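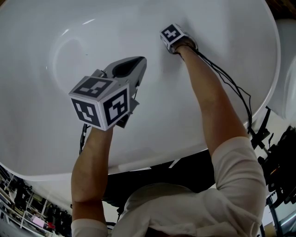

浴槽の手入れ総合スレ 白い浴槽のくすみ、洗剤で本当に落ちる?

1 名前:yubune_kage
築19年のマンション、浴槽は白でツヤありのタイプです。汚れているというほどではないんですが、光の当たり方で白がちょっと灰色っぽく見えるのが気になっています。
風呂用の中性洗剤とスポンジで毎晩洗っていて、ヌメリはありません。
それで先月、ネットで見かけた「Kolwood」という浴槽用クリーナーを買いました。727円。「くすみを根こそぎ」と書いてあったんですが、三回使って変化がわかりません。
正直この手の宣伝文句は信じていないほうなんですが、効いた人います?

2 名前:タイル職人見習い
まず材質は何ですか。人工大理石かFRPかホーローかで話が全部変わります。

3 名前:yubune_kage
>>2
取説が行方不明で不明です。磁石はくっつきませんでした。叩くとコツコツと鈍い音です。

4 名前:タイル職人見習い
>>3
磁石がつかないならホーローの線はほぼ消えますね。FRPか人大のどちらか。音だけで見分けるのは無理なので、管理会社に品番を聞いてください。

5 名前:mizuaka_hantai
灰色に見えるの、ただの影じゃないの。
白いツヤ面って天井とか壁の色を拾うから、真上からのぞくとどこの浴槽でもうっすら灰色だよ。うちも新品で入れたその日からそう見えてた。くすみだと思い込んで洗剤を買い足すのは業者の思うつぼ。

6 名前:ハルノキ
>>5
それはさすがに乱暴では。皮脂と石けんカスの膜がつけば普通にくすみますよ。うちは重曹で白くなりました。

7 名前:mizuaka_hantai
>>6
「白くなりました」の比較写真ある? 同じ時間、同じ照明で撮ったやつ。
あと石けんカスにもいろいろあって、水道水のミネラルと結びついたやつはアルカリじゃ落ちにくい。重曹はアルカリ側だし、効いたとすればこすった力のほうだと思うけど。

8 名前:ハルノキ
写真はないです。でも手触りは変わりました。キュッとします。

9 名前:mizuaka_hantai
キュッとするのは洗えば誰でもする

10 名前:ぬるめ派
けんか腰はやめましょうよ。
>>1さん、手のひらで触ってみるのが一番早いです。手袋を外して、乾いた状態で、底じゃなくて奥の壁のほう。お湯の高さのあたりがざらついていたら付着物があります。つるつるなのに灰色なら、5さんの言う映り込みか、表面そのものの劣化。
袖は上までしっかりまくってからどうぞ。私はいつも途中で落ちてきて濡らします。

11 名前:yubune_kage
>>10
触ってきました。奥の壁、水位のラインのところだけ少しざらっとします。ほかはつるつるです。底も問題なし。
ということは、全体がくすんで見えるのは別の話ということですか?

12 名前:ぬるめ派
そうだと思います。ラインのざらつきは落とせるけど、落としても全体の見え方はたぶん同じです。

13 名前:Jérémie Vidal
日本に住んで11年です。前の家でも同じことで悩みました。妻に「夜の電球で見るからだ」と言われて、昼に窓を開けて見たら白かったです。恥ずかしかったです。
ざらざらの線には、クエン酸を薄めたものをキッチンペーパーにつけて貼りました。少し取れました。全部は取れませんでした。

14 名前:タイル職人見習い
>>13
クエン酸は金具に垂らさないように。排水口のリングや手すりの根元が変色した現場を何度か見ています。ホーローや天然石には使わないでください。あと塩素系と混ぜるのは絶対にダメ。続けて使うのも、よくすすいで日を分けてから。

15 名前:風呂釜ロマン
だまされたと思ってDruterの研磨スポンジ使ってみて。一発でピカピカ。

16 名前:mizuaka_hantai
>>15
出たよ研磨。ツヤ面を研磨して一発でピカピカになるのは最初だけで、細かい傷に汚れが入って半年後にもっとくすむ。何年使ってる?

17 名前:風呂釜ロマン
先週買った

18 名前:mizuaka_hantai
解散

19 名前:タイル職人見習い
口は悪いけど16さんの言うとおりで、ツヤありの浴槽にメラミンや研磨粒子入りは勧めません。メーカーによっては取説で禁止しています。磨くならコンパウンドの番手を選んで業者がやる仕事です。

20 名前:ハルノキ
じゃあ結局何を買えばいいんですか。否定ばかりで対案がないように見えるんですが。

21 名前:mizuaka_hantai
>>20
買わなくていい、が対案。中性洗剤と柔らかいスポンジ、最後に水で流して拭く。拭くのが一番効くけど、物が売れないから広告では見ない。

22 名前:ぬるめ派
拭き上げは本当に差が出ますね。ただ毎日は続かないです。私は栓を抜いたついでにタオルで奥の壁だけ。浴槽が深いと腕が届かなくて、縁に体を預けて両腕を突っ込む格好になるので、腰が悪い人は柄つきのワイパーにしたほうがいいです。

23 名前:腰痛40代
>>22
柄つきも良し悪しですよ。Gamanceの伸びるやつを買いましたが、角の丸いところに頭が沿わなくて、曲面に洗い残しの筋ができました。結局手で洗い直しです。
膝の下に折ったバスタオルを敷いて、片手を浴槽について反対の手で洗うのが一番楽でした。濡れた面に手をつくと滑るので、そこだけ先に拭いておくこと。

24 名前:ハルノキ
Amundsenの柄つきは頭が柔らかくて曲面もいけますけどね。

25 名前:腰痛40代
>>24
それ店頭で触りましたが、力を入れると頭が逃げませんか。ヌメリ程度ならいいけど、水位ラインのざらざらには弱いと思う。

26 名前:ハルノキ
逃げるのは逃げます。そこは認めます。

27 名前:yubune_kage
たくさんありがとうございます。昼に見たら確かに夜より白かったです。ただ、窓のない浴室なので、廊下側のドアを全開にしただけの条件ですが。
管理会社の返事はまだです。品番がわかるまでクエン酸は保留にして、ラインのところは中性洗剤を多めにつけてスポンジで洗ってみました。ざらつきは少し減ったような、変わらないような。Kolwoodは残り半分、どうしよう。

28 名前:mizuaka_hantai
裏の成分表示を書いてみ。液性と界面活性剤のパーセント。

29 名前:yubune_kage
>>28
液性は中性、界面活性剤は4%でした。研磨剤の記載はなしです。

30 名前:mizuaka_hantai
ただの風呂用洗剤じゃん。「根こそぎ」の根拠はどこにあるんだよ。普通に毎晩の洗いに使い切ればいい。

31 名前:タイル職人見習い
中性で研磨剤なしなら材質を問わずまず安心なので、そういう意味では悪い買い物でもないです。値段は別として。
品番がわかったらまた書いてください。9月は引き渡し前の点検が多くて、返事は夜になります。

32 名前:yubune_kage
了解です。とりあえず今夜から拭き上げだけ足してみます。効果はあまり期待していません。

33 名前:風呂釜ロマン
研磨スポンジ、鍋に使ったらよかったよ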